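4. Results: shrine attendance in Stoduvell

The survey form went to 530 households in the Dareck and Stoduvell districts, and 208 were returned. Respondents recorded visits to the hill shrine, household rites and fasting days separately. Household rites were the most frequent practice in both districts. Fasting was reported mainly by respondents over 60. Forms with no district marked were left out of Table 3.
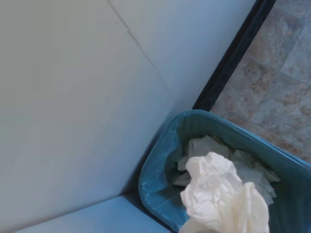

Which practice was reported most often?
Household rites, in Dareck and Stoduvell alike.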